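公共工作室台面铺盖的使用与维护调查
课程项目结题报告
设计与材料基础课程 第七小组
2018年9月

摘要

本项目调查学院公共工作室台面铺盖的使用状况,比较几种常见铺盖的平整程度、清洁难度、固定方式和使用者评价。调查对象为教学楼一层和二层对学生开放的13张工作台。资料来源包括工作室使用登记、台面检查记录、短访谈和小样试验,其中登记条目共2,212条。调查发现,使用者抱怨最多的问题是铺盖移位和前沿起皱,对颜色和手感的意见较少。铺盖材料之间的差别确实存在,但在多数台子上,固定方式和更换周期对使用效果的影响更大。报告最后对铺盖的选购、裁切、固定和登记提出建议。

关键词:工作台;台面铺盖;公共空间;维护;使用登记

一、项目背景

学院的公共工作室由几个专业共用。平面专业的学生在这里裁纸和装裱,产品专业的学生做模型,服装专业的学生在考试周前后借台子打版,另外还有一些社团和选修课占用固定时段。台子本身是统一采购的,高度和台面尺寸一致,台面原有一层浅色贴面。由于长期裁切和上胶,贴面磨损严重,后来各台陆续加了铺盖,有的是管理办公室统一铺的,有的是班级自己带来的。

这样一来,同一间工作室里常常同时有几种铺盖。有的台子铺牛皮纸,用脏了就撕掉换新的;有的铺软质塑料桌布;有的铺绿色切割垫,拼缝处用胶带贴住;还有几张台子铺整幅的人造革,颜色以棕色和灰色为主。各班对哪一种好用说法不一,每学期开学时都有人提出统一更换,管理办公室也收到过几次书面意见,但一直没有系统的记录可供参考。

我们小组在选题时考虑过工作室照明、储物柜分配和台面铺盖三个方向。照明需要专业仪器,储物柜涉及各班的分配办法,学生小组不容易介入。台面铺盖的范围比较小,材料便宜,可以在课余时间完成,所以最后确定为本项目的题目。

二、调查目的与问题

本项目希望回答以下问题。

第一,公共工作室现有铺盖有哪些类型,各自处于什么状态。
第二,不同专业的使用者对台面有什么要求,这些要求之间有没有冲突。
第三,铺盖的平整、清洁和耐用程度与材料、固定方式、使用强度之间是什么关系。
第四,在不增加很多经费的前提下,管理办公室可以采取哪些措施。

我们没有把台子的结构、高度和承重列入调查范围。椅凳、照明和通风只在访谈对象主动提到时记录,不作分析。

三、调查方法

(一)登记资料整理

工作室门口有一本纸质登记簿,使用者需要写明进出时间、台号、用途和离开时的台面状况。我们征得管理办公室同意后,把登记簿内容录入表格。录入时不保留姓名和学号,只保留台号、时段、用途和备注。

登记簿的填写质量差别很大。用途一栏有人写得很详细,例如“装裱毕业展展板”,也有人只写“作业”。台面状况一栏多数写“良好”或“正常”,与我们实际检查到的情况经常对不上。因此登记资料主要用来估计每张台子的使用强度,台面状况以我们自己的检查为准。

(二)台面检查

检查持续七周,由组员轮流进行,时间安排在工作室当天关门以前。检查表包括铺盖类型、固定方式、褶皱位置、破损、污渍、移位和拼缝状态等项目。每一项按轻、中、重记录,看不出问题的记为“无”。

为了减少不同组员之间的判断差异,我们在正式检查前先做了一次共同检查,对照同一张台子讨论什么情况算“轻”,什么情况算“中”。讨论中分歧最大的是褶皱。有的组员认为只要能看见纹路就应该记录,有的认为手摸不出来可以不记。最后规定:能看见但不影响放平一张打印纸的,记为“轻”;打印纸放上去会翘起的,记为“中”;需要重新铺平才能工作的,记为“重”。

(三)短访谈

访谈在工作室现场进行,采用自愿原则。问题包括常做的工作、对现有铺盖的看法、是否自己带过垫板、离开时怎样清理台面等。访谈不录音,由一名组员提问,另一名组员做笔记,结束后当场把要点念给受访者确认。

(四)小样试验

我们收集了四种材料的小样,分别是牛皮纸、软质塑料桌布、切割垫和人造革。塑料桌布的小样来自Fenasura,人造革来自Lendari,切割垫使用工作室已有的Bangera垫板边料,牛皮纸为普通卷筒纸。试验内容包括胶水擦除、铅笔痕擦除、折叠后恢复和边缘夹持。试验条件比较简单,结果只用于小组内部比较,不能代表这些产品的一般性能。

四、现有铺盖的类型与状态

从检查结果看,牛皮纸台面的状态变化最快。刚换上的纸很平整,适合打版和画草图,但遇到水性胶以后会起鼓,裁切几次就会破。牛皮纸台子的好处是使用者没有心理负担,脏了可以随时更换。问题是换下来的废纸常常塞满门口的垃圾桶,而备用纸卷放在管理办公室,办公室关门以后就取不到。

塑料桌布容易擦干净,但比较薄,下面如果有碎屑会直接顶出来。冬季工作室温度低,桌布发硬,折痕不容易消掉。有受访者提到,桌布表面反光,晚上开顶灯时看细线条比较吃力。

切割垫适合裁纸和刻模型,在平面专业和产品专业中评价较高。主要缺点是尺寸固定,铺满一张大台需要拼接,拼缝处容易卡住纸边,也容易积胶。服装专业的学生普遍不喜欢拼缝,他们铺开的纸样和面料较大,滚轮经过拼缝时会跳一下。

人造革台面的手感较好,大幅铺开以后没有拼缝,适合装裱、摆放和拍摄。缺点是怕刀。只要有一次直接在上面裁切,留下的刀口就会慢慢扩大。另外,人造革本身较重,边缘自然下垂,铺的人往往认为不需要固定,使用一段时间以后整幅会向一侧滑动。

五、关于固定方式

固定方式是我们最初没有重视的一个因素。检查表的第一版里只有“有”和“无”两个选项,做到第二周时发现同样写“有”的台子差别很大,于是改为写明具体方式,前面已经检查过的台子也补做了记录。

工作室里常见的方式有胶带粘贴、图钉固定、台下打结、重物压边和金属夹夹边。胶带最常用,但胶带撕下后会留下残胶,残胶又会粘住灰尘,时间长了在台子侧面形成一条黑边。图钉会伤台面,管理规定本来就不允许,但在旧台子上仍然见得到。台下打结多见于塑料桌布,做法是把四角收到桌腿处扎紧,效果较牢,缺点是四角堆叠,坐在台角的人膝盖会碰到。

金属夹的优点是拆装方便,不留残胶。棕色台面前沿用一个小金属夹固定时,夹口旁边会有一点下陷和折痕,其余大部分仍可以保持平整,只有很浅的皱纹。

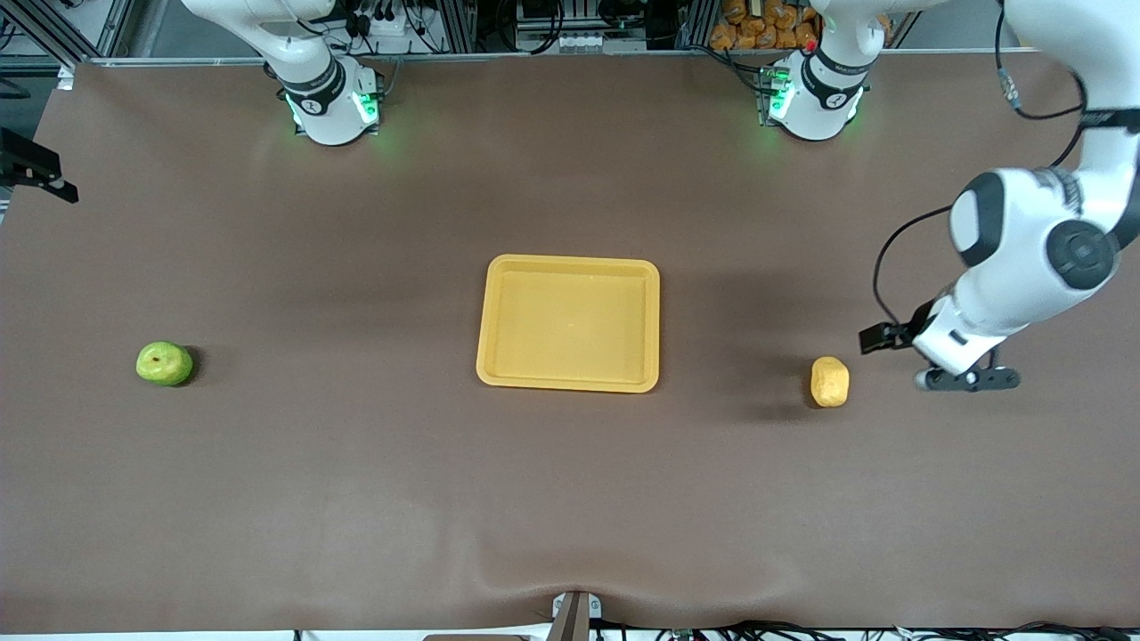
第 7 页

夹边时需要注意受力。小样试验中,我们分别把四种材料夹在一块木板边上,再沿木板方向轻拉。牛皮纸很快从夹口处撕开,塑料桌布被拉长后不能完全恢复,人造革在夹口附近形成放射状的细褶,切割垫太厚,普通夹子夹不稳。把一小条硬纸板垫在夹口与材料之间以后,前三种材料的情况都有改善。这个办法成本很低,但硬纸板容易丢,需要有人定期补上。

我们还比较了只夹前沿和前后都夹的区别。只夹前沿时,材料可以向后顺平,铺起来快,收起来也快,但使用者从后侧拿东西时容易把后边带起来。前后都夹时不容易移位,但如果铺的时候没有先把中间抹平,褶皱会被锁在台面中央,反而更难处理。比较合适的顺序是先放平,从中间向四周抹,再固定后沿,最后固定前沿。

重物压边只适合临时使用。工作室里用来压边的东西五花八门,有书、胶带座和模型底座,占地方,也容易被别人拿走。

六、不同专业的使用要求

访谈结果显示,几个专业的要求有共同点,也有明显冲突。

平面专业最关心能不能直接裁切。受访者认为,如果裁切时还要另外找垫板,工作效率会降低。他们不太在意铺盖的颜色,但希望有刻度线,可以快速对齐。

产品专业的工作种类多,打磨、上胶、喷色前的遮盖都在台上做。他们对清洁要求较高,也接受一次性材料。一位受访者说,自己做草模时宁愿用牛皮纸,做正式模型时才换到切割垫台。

服装专业需要大面积、无拼缝、摩擦适中的台面。太滑的台面会让面料跑位,太涩又不方便调整纸样。他们对人造革的评价分成两种,有人觉得正合适,有人觉得夏天手臂放上去发黏。

社团和选修课的使用者在工作室停留时间短,很少注意铺盖类型。他们提出的问题主要是前一批人没有清理干净,例如碎纸、线头和未干的胶。

从这些意见看,用一种铺盖满足所有人的要求比较困难。我们在中期汇报时曾经提出统一改用切割垫,汇报以后重新整理访谈记录,发现这个方案对服装专业不利,因此在结题报告中不再保留。

七、使用强度与损耗

登记资料显示,各台的使用强度很不均匀。靠窗和靠近水池的台子使用最多,靠里侧的台子只有在考试周才会坐满。6月是全年最集中的时段,毕业展和期末作业重叠,登记簿经常一页很快写满,备注栏里关于“没有空台”的抱怨也集中在这个月。

使用强度与损耗大体一致,但也有例外。靠窗有一张人造革台面使用很多,破损却不明显。查看登记后发现,这张台子主要被服装专业借用,很少做裁切。里侧有一张同样材料的台子使用较少,刀口却很多,用途一栏多次出现裁展板和裁卡纸。可以看出,用途与材料不匹配造成的损耗,比正常使用造成的损耗更严重。

污渍方面,最常见的是胶水,其次是马克笔和丙烯颜料。胶水如果当天清理,多数材料都可以擦掉;隔几天再清理,塑料桌布和人造革上都会留下印子。水池旁边的台子虽然离水源近,污渍反而偏多,可能与这里上色的人较多有关,登记资料不足以确认这一点。

八、小样试验结果

擦除试验使用白乳胶、铅笔和水性马克笔。白乳胶干燥以后,从塑料桌布和切割垫上可以整片揭下,从人造革上需要用湿布浸润后再擦,牛皮纸不能恢复。铅笔痕在切割垫上最容易残留,因为垫面有细小纹理。水性马克笔在塑料桌布上擦得最干净,在人造革上留有浅色痕迹。

折叠恢复试验是把小样对折后用书压住,过一夜再打开平放。切割垫较厚,没有参加这项试验。牛皮纸的折痕不能消除。塑料桌布的折痕在室温下变化很小,用温水袋敷过以后明显变浅。人造革打开时折痕清楚,平放一段时间后逐渐变浅,但没有完全消失。因此我们认为,备用的人造革应当卷起来存放,不宜折叠。

存放问题在检查中也得到印证。管理办公室柜子里的备用桌布都是折叠放置的,取出铺上以后,方格状的折痕会保留很久。使用者通常把它理解为材料质量差,实际上和存放方式有很大关系。

试验中也有失败的部分。原计划做耐磨比较,用砂纸块在小样上往复摩擦,但手动操作的力度难以控制,组员之间结果差别太大,这部分数据没有采用。

九、建议

(一)按用途分区。建议把工作室的台子分为裁切、装裱与打版、综合三类,在台侧贴上简单标识。裁切台用切割垫,装裱与打版台用整幅人造革,综合台用牛皮纸。分区不需要移动台子,只需要更换铺盖。

(二)统一固定方式。建议逐步取消胶带和图钉,改用金属夹,夹口处加垫片。垫片可以用废展板裁成,放在每张台子下面的小盒里。我们试用过Lorker的一种带软垫夹子,夹痕较轻,但夹口偏小,不适合较厚的台边,购买前应先量好台沿厚度。

(三)改变备用材料的存放方法。人造革和塑料桌布改为卷放,纸卷放在工作室内,使使用者在办公室关门后也能更换。

(四)修改登记簿。台面状况一栏由填写改为勾选,列出移位、褶皱、破损、残胶等常见项目。用途一栏也可以列出常用选项,方便以后统计。

(五)安排铺设示范。多数使用者没有铺过大幅材料,习惯先固定一边再用力拉平。建议在开学第一次课上用几分钟示范正确顺序。

十、项目不足

本项目只调查了一个学院的工作室,结论不一定适合其他地方。检查时间集中在学期中后段,没有覆盖寒假前后的低温时期,关于塑料桌布发硬的内容主要来自访谈。登记簿存在漏填,深夜时段的漏填尤其多,所以各台的实际使用强度可能高于登记数字。

访谈对象以经常使用工作室的学生为主,偶尔来的人意见偏少。任课教师也有几位提出了看法,但由于时间安排没有进行正式访谈,本报告没有引用。

经费方面,我们只询问了小样和夹子的零售价格,没有得到批量采购报价,所以建议部分没有给出总预算。如果管理办公室准备采用分区方案,需要重新询价,并确认大幅人造革的最大幅宽能否盖住整张台面。幅宽不足时就要拼接,打版台的优势会打折扣。

十一、分工与过程说明

小组内部按工作内容分工,登记录入、现场检查、访谈和试验各有负责人,报告由全组共同讨论后分节写成。录入工作量比预计大,占用了原定做第二轮访谈的时间。检查表一共修改过两次,第一次增加固定方式,第二次把拼缝单独列为一项。各版本检查表和录入说明已随报告一并交给课程存档。

附录:台面检查表项目(最终版)

台号
检查时间
铺盖类型:牛皮纸/塑料桌布/切割垫/人造革/其他
固定方式:胶带/图钉/打结/重物/金属夹/无
固定位置:前沿/后沿/两侧/四角
褶皱:无/轻/中/重,位置
破损:无/轻/中/重,位置
污渍:无/轻/中/重,种类
移位:无/轻/中/重,方向
拼缝:无拼缝/平整/翘起/积胶
备注

填表说明:同一台面有两种以上铺盖时,按上层材料填写,下层材料写入备注。检查时如有人正在使用,应先征得同意,不移动使用者的物品;被物品遮住的部分不作判断,在备注中写“遮挡”。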